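Stockroom Assistant, part time
Flesholm Props & Housewares, hire department
Posted 1st March

We rent household things to people who need a household for a short while: theater companies, photographers, a cooking show that got through 17 gravy boats in one season and has never said how. The things live in one room at the back of the building when they are not out being someone's kitchen. We need a person to look after that room.

The last person to hold the post stayed until October and left it in beautiful order. The order did not survive the winter. Since then the rest of us have been "just popping in," and there is now a shelf labeled MISC with a second shelf labeled MISC 2 underneath it.

What the job involves

Checking returns against the hire sheet, including the teaspoons. Washing what should have come back clean. Repacking dishes in the crates they belong in, with the dividers put back, which is apparently a specialist skill. Finding things for the hire desk when they call down with requests like "the blue one, you know, from the wedding." Keeping the stock list in Ponska, our inventory program, which is slow but has a good memory. Walking the aisles on Friday afternoons and writing down what is chipped.

You will be in charge of 900 catalogued lines, from cake stands to a complete set of hotel room-service trays from the Hostora clearance. The Sjöberg dinner service is kept on its own rack and goes out only with a signed form and a deposit. People will tell you they were promised it without the form. They weren't.

You will also be in charge of the door. The sign taped to it reads 库房重地 on the top line and 非请勿入 below, in red, which tells anyone who reads Chinese that this is a storeroom and that they should stay out unless invited. The rest of the staff know what it says too. We would like someone who can say it again, out loud and pleasantly, to a stylist with a taxi waiting.
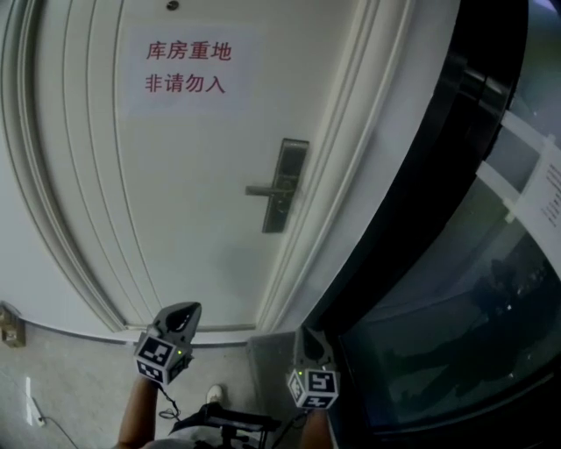 Who we are looking for

Someone tidy at work. We don't care what your own kitchen looks like.

You should be able to lift a crate of plates, go up a stepladder without drama, and read other people's handwriting. Reading Chinese is welcome but the job doesn't depend on it. Stockroom, library, catering or backstage experience all count, and so does having run the cupboards of a large family. You will need to be comfortable alone for long stretches, followed by short stretches when four people want soup tureens.

Please don't apply if you are a collector. We have been through that once.

Hours and pay

Two days a week to begin with, Tuesday and Friday, 9 to 5 with a paid lunch. Pay is $175 a day. More days are likely in the run-up to the holidays, when the whole city seems to need a punch bowl. Paid time off builds up from your first week. We supply gloves, an apron and a label maker that you will not be asked to share.

There is parking behind the building if you arrive before the bakery's vans do.

How to apply

Send a one-page resume and a short note to the hire desk, using the contact form on our Jobs page. In the note, tell us how you would store 2 gravy boats with no saucers and one saucer with no gravy boat. There are several good answers. "MISC" has been tried.

If we like the note, we'll ask you in for an hour of paid work, unpacking a return and putting it away. Wear shoes you can stand in. Come to the hire desk first and someone will walk you back. Please don't go looking for the storeroom by yourself, however friendly you find the door.

We answer everyone who applies, usually after lunch.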